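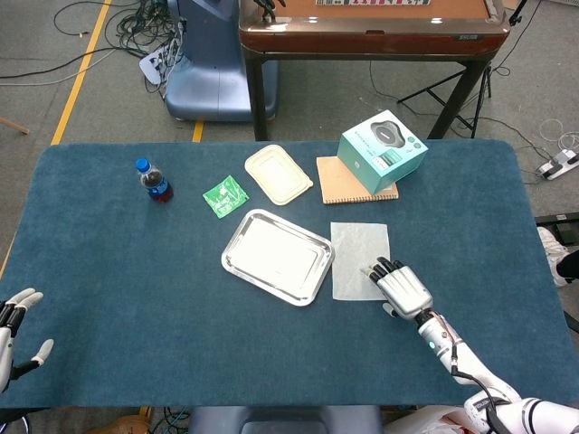
# How to help your child write a story from a play they've watched

Lots of you asked at pick-up how the retelling homework is supposed to work, so I've put together the way we do it in class. It's the same method I've used since my first year of teaching, and it works just as well at the kitchen table with a snack nearby.

## Start by talking

Please don't reach for the pencil yet! Ask your child to tell you the play out loud, from wherever they like. Most of the third graders who saw *The Lantern of Brornum* start with the part where the giant sneezes, and that's fine. Let them ramble, and only ask "and then what?" when they run dry.

## Pick one character to follow

The play has a big cast, and a retelling that tries to fit everyone in turns into a list of names. Have your child choose one person and stick with them. Lanz the ferryman is a popular choice, and so is Sinano, the girl who steals the lantern (a few brave souls are telling it from the goat's side, and I can't wait).

## Make a story strip

1. Fold a long piece of paper into 10 boxes.
2. Draw one quick moment in each box. Stick figures are plenty.
3. Write two or three words under each drawing - a sound, a smell, something somebody said.
4. Cross out 2 boxes the story could live without.

That last step causes some grumbling. Give them time with it, and let them argue for a box they love.

## Write it in short sittings

Fifteen minutes is enough for one evening. The limit is 500 words, and last year's longest entry came in at 451, so there's really no need to fill the page. Spelling can wait until the end. If your child gets stuck, go back to the strip and ask what their character can hear.

## Read it aloud

Read the finished draft back to them in your best stage voice and let them stop you whenever something sounds wrong. They'll catch more than you'd expect, and you can fix the spelling together afterward - kindly, and in pencil.

Final copies go in the blue folder for the Zalluvik Story Prize. If the strip got lost on the bus, send me a note and I'll send home another sheet.

Mekdes Wubshet
Grade 3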